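Thread, because I have spent the whole evening on the underside of something and somebody should have to hear it.

I own a thing with four little dark pegs along its bottom edge. I have owned it since January and met the pegs tonight.
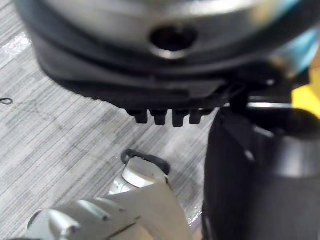
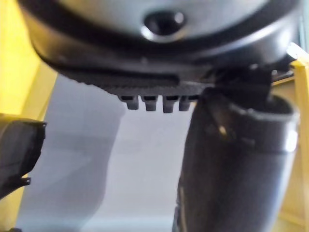 The leftmost one is a touch shorter than the rest. Naturally I now think of nothing else.

The manual runs to 28 pages – 19 of them are warnings. Pegs: not mentioned. Holes: not mentioned.

Rachid Farouk says they're "probably structural", in the tone he uses for the colour of grout.

Going to give it a wipe, put it back and vacuum the carpet with the old one.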